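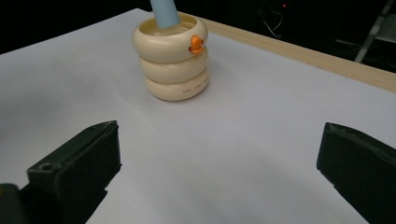 Home | Manuals | Parts | Contact

4. Replacing the filter on the Plorano 231 water pitcher

1. Empty the pitcher and take off the lid.
2. Turn the old filter to the left and lift it out.
3. Soak the new filter in cold water for 15 minutes.
4. Push it into the seat and turn right until it clicks.
5. Fill the pitcher and pour the water away. Do this twice.

Note: Gray specks in the first fill are carbon dust.

Caution: Do not use hot water or put the filter in a dishwasher.

Order new filters under part no. 2965.

Comments (2)

Treasa Lynch: Mine never clicked until I wet the seal. Might be worth adding to step 4.

Angus Cosgrove: Does the older Pirihi filter fit this one? The seat looks the same size.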